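2024-03-14

**Irov öffnet im Mai die neue Teppichwerkstatt in Kument: alte Webtechniken für Anfänger und Fortgeschrittene**

Der Verein Irov freut sich, die Eröffnung seiner Teppichwerkstatt in Kument bekannt zu geben. Ab Mai können Interessierte dort das Weben am senkrechten Webstuhl lernen, so wie es in den Dörfern am Fluss Kan lange Zeit gemacht wurde. Die Werkstatt befindet sich im Erdgeschoss der ehemaligen Wollhandlung Sendier, die seit mehreren Jahren leer gestanden hat und im letzten Winter renoviert wurde.

Der Weg bis zu dieser Eröffnung war nicht kurz. Zuerst musste der Fußboden erneuert werden, denn er konnte das Gewicht der Webstühle nicht tragen. Danach hat man die Fenster zur Hofseite vergrößert. Für die Arbeit mit gefärbter Wolle ist gutes Tageslicht sehr wichtig, besonders bei den dunklen Rot- und Brauntönen, welche man unter einer Lampe leicht verwechselt. Die alte Ladentheke der Wollhandlung ist geblieben und dient jetzt als Tisch für das Sortieren der Garne.

**Was in den Kursen gelernt wird**

Der Grundkurs beginnt mit dem Aufspannen der Kette. Viele Teilnehmende unterschätzen diesen Schritt. Wenn die Fäden nicht gleichmäßig gespannt sind, wird der Teppich später schief, und man kann diesen Fehler kaum noch korrigieren. Danach folgen die einfache Leinwandbindung, der Wechsel der Farben und das Abschließen der Kanten. Am Ende des Kurses nimmt jede Person ein kleines eigenes Stück nach Hause.

Der Aufbaukurs richtet sich an Menschen, die schon gewebt haben. In ihm geht es um die geometrischen Muster der Region, vor allem um das gestufte Rautenmuster, das in Kument „die Treppe“ genannt wird. Als Vorlage dienen Zeichnungen aus der Sammlung des Vereins. Diese Sammlung umfasst 893 Blätter und kann nach Anmeldung auch ohne Kursbesuch angesehen werden.

Die Wolle kommt von Schafhaltern aus dem Tal des Kan. Sie wird in der Werkstatt gewaschen und zum Teil mit Pflanzen gefärbt, unter anderem mit Walnussschalen, Krapp und Zwiebelschalen. Für den ersten Sommer hat der Verein rund 200 Kilogramm Rohwolle bestellt.

**Termine und Anmeldung**

Beide Kurse finden in kleinen Gruppen statt und dauern je zwei Wochenenden. Die Teilnahme am Grundkurs kostet 432 Euro, Material und Mittagessen sind in diesem Preis enthalten. Für Auszubildende und Studierende gibt es eine Ermäßigung, die man bei der Anmeldung beantragen kann. Die Anmeldung erfolgt schriftlich beim Verein Irov in Kument. Eine Übernachtung ist im Gästehaus am Kan möglich, sie muss jedoch selbst gebucht werden.
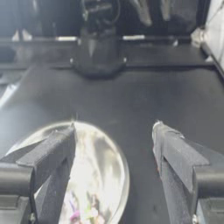
*Renata Holubek*
*Öffentlichkeitsarbeit, Verein Irov*

Zur Eröffnung im Mai lädt der Verein alle Bewohnerinnen und Bewohner von Kument und der umliegenden Dörfer ein. Die Webstühle werden an diesem Tag vorgeführt, und wer möchte, darf selbst einige Reihen weben. Der Eintritt ist frei. Das genaue Programm wird im April am Eingang der Werkstatt ausgehängt und den Redaktionen auf Wunsch zugeschickt.

Der Verein sucht außerdem noch alte Teppiche, Fotografien und Musterbücher aus der Region. Die Gegenstände können als Leihgabe oder als Geschenk übergeben werden, auch beschädigte Stücke sind willkommen. Bitte schicken Sie vorher eine kurze Beschreibung mit den ungefähren Maßen.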